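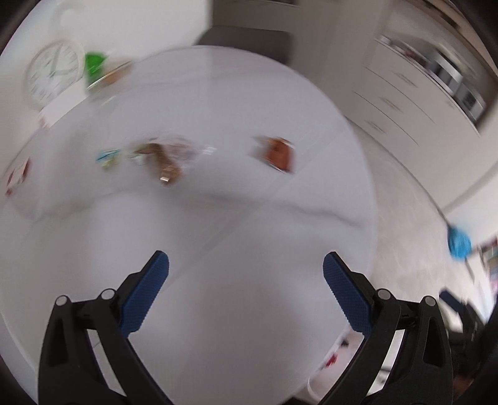
Clendport's repair café is back, and it has twice the space

The Clendport repair café has reopened its doors in the old Meltura building on Pevden Street, and what a return it was! By half past ten in the morning the queue had reached the bus stop, with people clutching toasters, bedside lamps, a concertina and at least one very tired-looking teddy bear.

The café had to leave its former home above the library in January when the roof repairs began. Plenty of regulars feared that would be the end of it, so it's a real pleasure to report that the new place is bigger, brighter and (at last) on the ground floor. Anyone who ever carried a sewing machine up those library stairs will know what a difference that makes.

Last year the café's menders fixed 1,396 items, from kettles to kites, and they're hoping to beat that comfortably this year. The move was paid for by a grant of £800 from the Tuncer Fund, topped up by a cake sale and a sponsored walk along the harbour wall. Most of the money went on shelving, extension leads and a second soldering station, which was in use within minutes of opening.

There's a new sewing corner too, where visitors can learn to replace a zip or darn a jumper instead of handing it over and waiting. The first session filled up straight away, and people were still swapping tips on buttonholes when the lights were being switched off. One young visitor went home wearing a coat with a bright orange patch on each elbow and showed them to everyone in the queue on the way out.

Repairs remain free, though donations are very welcome and help to pay for fuses, thread and glue. Tea is 30p a cup and the flapjacks are as good as ever. The café can look at most things that one person can carry, but it still can't take microwaves or anything that runs on petrol.

Sessions run twice a month from 10am until 1pm, with 20 bookable slots at each one and the rest kept for people who just turn up. Bring the plug, the charger or the missing screw if you have it, and a photo of how the thing looked before it came apart, if you were clever enough to take one. Slots can be booked at the library desk, and the list for the next session is open now.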